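Workshop Tips: Comparing Grippers on Round Objects

Round, thick rims are a good test for a two-finger gripper. Flat boxes hide small errors in finger angle – a curved grip does not. We keep one awkward object on the bench for every comparison and change only the fingers between runs.

Lay a dark cloth under the object before you start. It cuts glare from wire shelving and stops small parts from dropping through the grid. Run any cable out toward a front corner, away from the arm base. Pick an object with a clear mark on it, such as the blue stripe at the top of a racing wheel, and use the mark as the approach point.
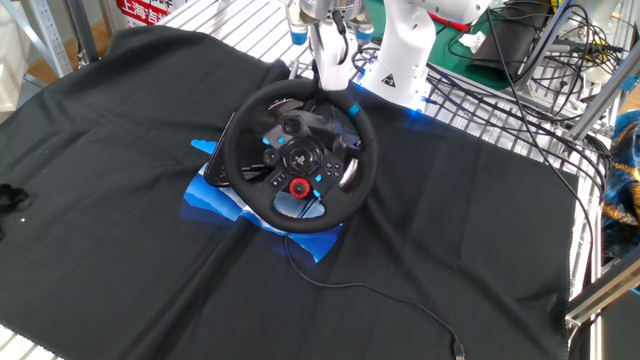
How many runs does each set of fingers need?
Plan on 30 per set. With fewer, one bad approach can change the ranking.

Set the closing speed low for the first 5 runs, then raise it in 2 steps. Log slips and missed approaches in separate columns. In our July comparison the Clolent fingers slipped less on curved rims, while the Wragg set was easier to line up. Both were run from the same Worier controller with the same settings file.

Wipe the finger pads between sets. Check the mounting screws at the same time – they loosen sooner than the manual suggests.

Judport Workshop Notes, April 2018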